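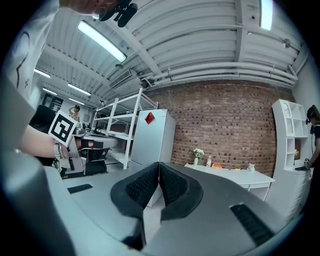 Atallah asked in December whether the room would be warm enough to work in all winter, and said the shelving should be filled before more is bought.

Progress report, Lalberg workroom
December
By the Reka project office

We agree on the shelving. The white unit by the fridge still has plenty of space, and 19 boxes are due from Preso. 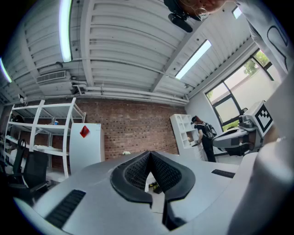

Delivery is booked for 2 pm. Lighting repairs came to £300, within budget. We ask for 5 more weeks to finish the heating checks.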